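The Lower Terrace

The brochure said the steps at Jeven had been cut by a king for a woman he never met. Julián Carretero read this twice on the bus and put the brochure under his thigh, where it stuck.

"You don't believe it," said the woman across the aisle. She was traveling with her mother, who slept.

"Which king?"

"It doesn't say."

"Then no, I don't believe it."

He had paid 80 for the private tour, which turned out to be private in the sense that the other nine people on the bus had also paid 80 for it. The guide was a thin man named Petunard who wore a tie. He had a microphone and held it against his chin, so that every word arrived with a little scrape in front of it. The temple, he said, was 4000 years old. A kilometer later he said it again, and the schoolteacher in the front seat wrote it down.

Julián had spent most of his working life checking claims for an insurance office. People came in with a burned kitchen and a list. He had learned to look at the list first and the kitchen after. A man who has lost everything will forget the toaster. A man who remembers the toaster, the year he bought it and what he paid has usually been sitting at a table with a pencil.

So when Petunard lined them up at the foot of the hill and told them there were 271 steps, Julián was interested. It was a good number. It had the toaster in it.

"Who counted?" he asked.

"Everyone counts," said Petunard. "It is part of the visit."

They went up. The sun was already on the stone, and the mother, awake now, climbed with one hand flat on her daughter's back. Along the way there were carvings: a line of elephants, a boat, a row of dancers whose faces had been rubbed off. Petunard explained that pilgrims touched the faces for luck. At the next landing, to a smaller group, he explained that soldiers had done it with rifle butts. Julián waited for somebody to put the two together. The schoolteacher turned a page. 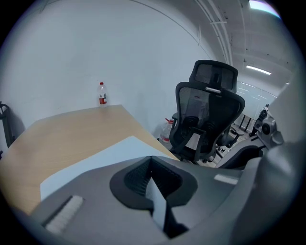
Vol. 9, page 80

At the top there was a gate, a man selling water, and a ticket window for the inner court, which the tour did not include.

"I have 268," Julián said.

Petunard lowered the microphone. Without it he had a soft voice, a little hoarse. "You missed the three at the bottom. They are under the road."

"Under the road."

"When they built the road."

"And you've seen them?"

"My father saw them."

It was just the sort of answer he used to underline in red. He looked at the guide's tie, which had been ironed, and at his shoes, which had been up this hill in every kind of weather. He bought a bottle of water and drank half of it.

The woman from the bus came and stood next to him. Her name was Ramadan, she said, the same as the month, and she had heard all the jokes. Her mother had been here once before, in a November long ago, with a man who was not her father.

"Does she recognize it?"

"She says the elephants faced the other way."

Julián laughed, and then saw that the mother was watching him from the shade of the gate. He went over and asked her, in the voice he used to use across the desk, which way the elephants had faced. She pointed west without looking. He asked about the dancers.

"They had faces," she said.

"You're sure?"

"One of them was cross-eyed. We laughed at her." She held out her hand for his water, and he gave it to her. "He said there were three more steps, down where the bus stops. You people never count those."

Petunard was already calling them back. There was a lunch stop at a place called Besteck, where the soup was supposed to come from a recipe of the royal kitchen. Julián started down last. He counted again on the way, moving his lips, and lost his place at the boat when the mother took his arm.

He began over from there. At the bottom the bus had its engine running, and the others were in their seats. He walked out onto the road and stood on the asphalt for a while, pressing with one heel.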